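ok thread. moving a whole apartment in 2 weeks by myself, what I learned, no order. numbering them so I don't lose my place

1/ started with the kitchen because everyone says start with the kitchen. do not start with the kitchen. you still have to eat. I packed the can opener on day one and had chili for dinner plans. no chili happened

2/ start with the stuff on top of the closet. winter things, the fondue set, the box from the LAST move you never opened. mine said MISC on it. still says MISC. it's coming with me, I'm not proud

3/ quotes. called 3 movers. first one never called back. second wanted to "swing by and take a look" at a one bedroom. third was Closside, 239 for the truck and two guys, Friday morning, done. booked it on the phone standing in line at the pharmacy

4/ ask about stairs BEFORE you book. Closside charges per flight after the first. I'm on the third floor. going to the second floor. do the math, I didn't

5/ boxes. free boxes are great until you're driving all over Sidilville for them and it's raining. liquor store boxes = best, small and strong. grocery boxes smell like onion. my books now smell a litle like onion

6/ small boxes for books. SMALL. I knew this. everybody knows this. I still filled a big one and then couldn't get it off the bed, so I slept next to it

7/ label the side not the top. you stack them and then the top is gone. Marloes Jansen told me this in January when she moved and I nodded like I was listening

8/ also write the room it's GOING to, not the room it came from. my desk stuff came out of the bedroom, it's going in the living room. guess where I wrote it's going

9/ shoes. I own more than I thought and about half of them hurt. my rule: put it on, walk to the front door and back, if I'm annoyed by the time I'm back it goes. brutal. works. light slip-ons stay, they weigh nothing and you can stuff socks in them
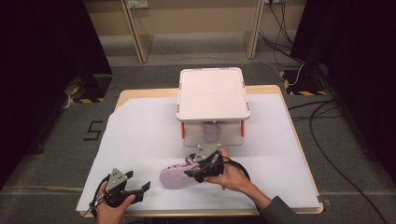

10/ paper. get more than you think. I bought one bundle and ran out in the middle of the glasses. after that it was dish towels, t shirts, one oven mitt. towels are better anyway, you have to move them regardless

11/ plates go in standing up like records. not flat. my aunt has said this my entire life

12/ take a pic of the back of the tv before you pull the cables. I did not. there's a cable left over now and I don't know what it does and I'm scared of it

13/ change of address. do it the week before, it takes a few minutes, then do the bank, then the other bank, then whoever sends you the dentist postcards. I forgot the car insurance. call them, the rate can change just from the zip code

14/ internet. book it EARLY. earliest slot at the new place was nine days out. I'm posting this from my phone on the floor of the hallway where I get 2 bars

15/ the couch. measured the couch. measured the door. didn't measure the turn at the top of the stairs. Delali Fiadzo came over with a tape and just shook her head. legs unscrew on most couches, check underneath before you cry. mine did. cried first

16/ sell stuff sooner than you want to. I put the bookcase up for 30 and got six messages in an hour, all of them "is this available," none of them came. guy named Jacobs finally took it thursday night in a hatchback with the trunk open. he had his own rope. respect

17/ (he's the only one who said thank you so if you're reading this Jacobs, the shelf pins are in a baggie taped inside the back. forgot to tell you)

18/ freezer. eat the freezer. two weeks of weird dinners. peas and a waffle is a meal if you're tired enough

19/ one bag that does NOT go on the truck. charger, meds, toilet paper, a towel, clean shirt, keys to both places, snacks. put it in the bathtub so nobody grabs it. I'm serious about the bathtub

20/ have cash for the guys and something cold to drink. they had the whole place down the stairs before ten thirty. I'd been awake since four moving a lamp from one spot to another

21/ clean the old place after it's empty, same day, before you sit down. once you sit down you're finished. oven first bc it has to soak. behind the stove I found a fork and a birthday card from the tenant before me

22/ walk thru with the landlord, film every room, open the cabinets while filming. say the date out loud. felt stupid, doing it anyway

23/ new place is off the Herkutport road, second floor, the good light is in the kitchen. bed's not built. can opener still missing

24/ someone asked about the MISC box. no I have not opened it. it's in the closet. top shelf

25/ ok phone's dying, charger is in the bathtub bag, bag is still in the OLD bathtub. going back for it now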